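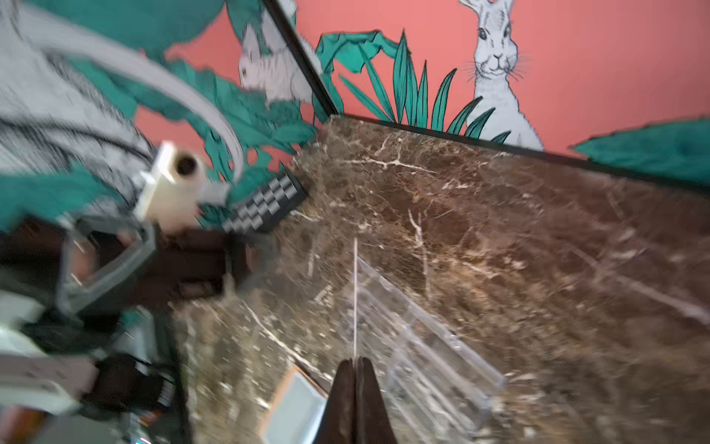
Desde Gachanja contestan que el rebote que vemos en la curva larga de Tusano no viene de los muelles, que lo busquemos en los amortiguadores traseros y que dejemos de tocar la altura hasta tener eso claro. Me cuesta darles la razón tan pronto, pero después de mirar los datos de ayer creo que la tienen. ¡Y menuda alegría, la verdad, tener por fin una pista!

**11 jun 2024 - monoplaza de montaña, eje trasero y alerón**

Resumen para quien no estuvo: el coche se queda botando en el apoyo largo, justo antes de la horquilla, y el piloto tiene que levantar el pie cuando debería estar ya a fondo. En enero lo atribuimos a los neumáticos fríos y cambiamos presiones. Mejoró un poco y nos conformamos. Mal hecho, porque la traza del potenciómetro trasero izquierdo ya tenía entonces el mismo diente de sierra.

Lo de hoy:

- Amortiguadores traseros fuera. Los Altix salen bien del soporte, pero el tornillo inferior derecho estaba pasado de par y hubo que calentar.
- Banco de amortiguadores, primera pasada en frío. Las curvas de compresión son casi idénticas. En extensión, el izquierdo afloja muy pronto.
- Segunda pasada con el aceite a 61 grados. Ahí se ve de maravilla: el derecho aguanta y el izquierdo se cae. Es una curva preciosa, de las que se imprimen y se cuelgan en la puerta.
- Desmontado el izquierdo. Una lámina del paquete de extensión doblada, lo justo para no asentar. El pistón, sin marcas.

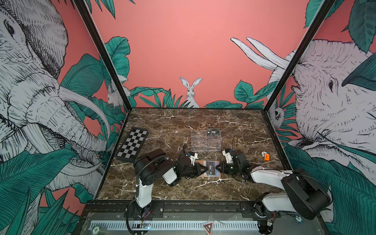
Con la lámina nueva y el aceite cambiado repetimos la pasada en caliente y los dos lados ya se superponen casi en todo el recorrido. Queda una diferencia pequeña al principio de la extensión, y creo que es la purga. Mañana se vuelve a purgar y se repite antes de montar nada. Por favor, que nadie mueva los clics: están anotados en la cinta blanca del cuerpo y quiero comparar contra eso.

Pregunta abierta: ¿por qué se dobló? En Tusano hay un escalón a la salida de boxes que se pasa despacio, y no me cuadra que sea eso. Me inclino más por los topes de goma, que están duros como piedras. He pedido dos juegos. Si alguien tiene tiempo, que mire el histograma de velocidades de amortiguador de la tanda larga y me diga si ve picos en extensión que yo no haya visto. 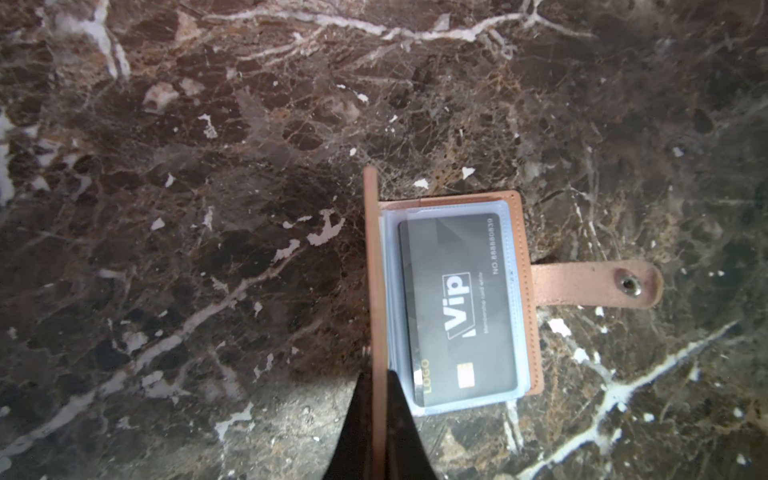 El flap trasero es el otro asunto, y este me tiene entusiasmado. Queremos un labio abatible que se pueda cambiar de ángulo entre mangas sin desmontar el alerón entero. Me sirve de modelo el tarjetero de cuero de la foto, abierto, con el cuerpo plano y la tapa levantada casi en vertical: la bisagra va a lo largo de todo el borde y el plano principal ni se entera. En el coche la posición alta sería mucho menos exagerada, claro, pero la idea de un pliegue continuo, sin herrajes asomando al flujo, me gusta mucho más que las pestañas atornilladas que llevamos ahora. Primera maqueta en cartón y cinta, segunda en fibra con la bisagra de aramida que sobró del fondo plano.

Sobre la vibración del alerón: a 3.000 vueltas, con el coche parado, el soporte central entra en resonancia y se nota con la mano. Subiendo de ahí desaparece. No me preocupa en carrera, pero en la espera de la salida se pasa mucho rato en ese régimen y no quiero grietas en la soldadura. Pruebo con un refuerzo en diagonal - es barato y pesa poquísimo.

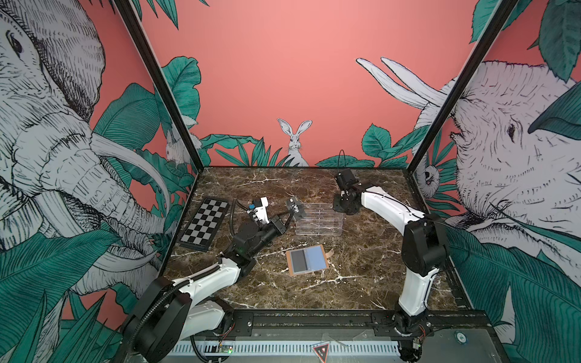 *Brazos sobre la mesa; la tarjeta negra con «VIP» en letras blancas, junto a la pinza.*

Pendiente antes de la subida de Wamska:

- [ ] Purgar el izquierdo y repetir en caliente
- [ ] Topes de goma nuevos en los dos traseros
- [ ] Tornillo inferior derecho: sustituir, el viejo a la chatarra
- [ ] Maqueta del labio, ángulo bajo y ángulo alto
- [ ] Líquidos penetrantes en el soporte central
- [ ] Mandar las curvas a Gachanja y darles las gracias

La hoja de reglajes de Tusano sigue en la carpeta azul, con los valores antiguos tachados a lápiz.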